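Creaky floor in the upstairs hall, is screwing it down a bad idea?

clem_grimshaw
August 4, 2024
Brown wood floor, house is older than my parents. One board outside the bedroom squeals like a stepped-on cat. I bought a kit with 44 breakaway screws. My brother-in-law says that's vandalism. Thoughts?

Prumham_Elsie
Your brother-in-law has never been woken up by it. Find the joist, drive the screw, fill the hole, go to bed.

tkoyama
Strong disagree. Try powdered graphite in the seam first. Costs next to nothing and you can undo it, which you can't say about a hole. I did my whole landing in March and it's been quiet ever since.

Prumham_Elsie
Graphite, so now you have a quiet floor and gray socks.

tkoyama
You vacuum it up afterward, Elsie.

Sylvie Z
Is there access from below? If the ceiling under it is unfinished, a shim with a dab of glue beats both of you.

clem_grimshaw
It's over the dining room, and the plaster there is hanging on out of habit.

Sylvie Z
Then leave the plaster alone and forget I spoke.

marinho_t
I've lived with three squeaky floors and fixed two. The third I kept, because I had a teenager and it was cheaper than an alarm. For the other two I used screws, and I'd do it again, but pilot holes first or old boards will split on you. Mine are downstairs, same sort of brown as yours by the sound of it.
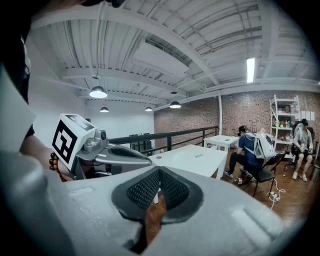
Also, walk it in socks and mark the spot with tape before you drill anything. The noise travels. I put my first screw a good foot away from the problem and the board went on complaining.

tkoyama
So the screws failed.

marinho_t
The first one did. The screw was innocent.

clem_grimshaw
OK. Graphite tonight, screws if it still squeals. Elsie, I'll report back on the socks.

Prumham_Elsie
Wear dark ones – and buy wood filler anyway.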